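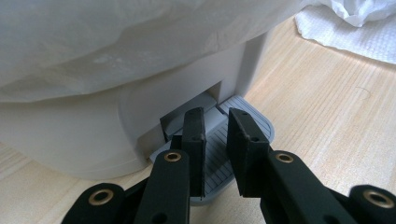 The pedal bin, a fixture of the modern kitchen and a frequent source of its arguments.

The Last Bag Under the Sink

By Rosalinda Padilla
Jul 10, 2020

The letter from the town of Limville arrived in March, printed on both sides to show it was serious. From now on, it said, each household could put out 3 bags of trash every two weeks. A fourth bag would need a sticker. Stickers were sold at the town office, which had just closed to the public.

I have lived on Castillo Street for 25 years and had never once thought about how much I throw away. I thought about it a great deal that evening. My husband thought about it too, mostly in terms of what I throw away.

Then we all stayed home. Every lunch that used to end up in somebody else's garbage, at an office or a school, came home to ours. By the second week people on our street were looking over each other's curbs the way they used to look over each other's lawns. A man at the corner, whom I had known only as a waver, turned out to have strong views on cardboard. He would stand on his flattened boxes in his socks.

My mother, who is 82, found the whole thing restful. She grew up in a house where trash was a paper sack folded down at the top, and it went out when it was full, and it took a long time to get full. Peelings went to the chickens. Jars were washed and kept for screws. She still keeps jars, though she has not owned a screw since she moved into the apartment. Over the phone she asked what we could possibly be putting in all those bags, and I told her it was mostly packaging, and she asked what from, and I changed the subject.
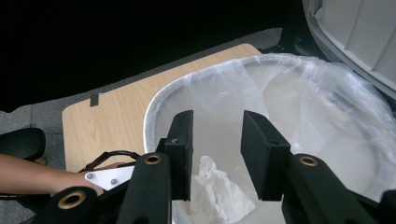

A round trash bin with its mouth open, as most of ours were this spring.

What I learned, going through my own garbage with rubber gloves and a notepad, is that I buy salad in order to throw it out. I buy it with real hope. It goes into the drawer on the night I shop, and nine days later it leaves as a kind of soup. Giving up the salad got us down by almost half a bag. Giving up the good intentions is taking longer.

The sticker trade began in April. A woman on Turkon Avenue had bought a full sheet before the office closed and was letting them go for eggs. Over in Zasgate, where there is no limit at all, my cousin offered to take a bag off our hands whenever we drove by. We have not driven by. I have the bag ready, though.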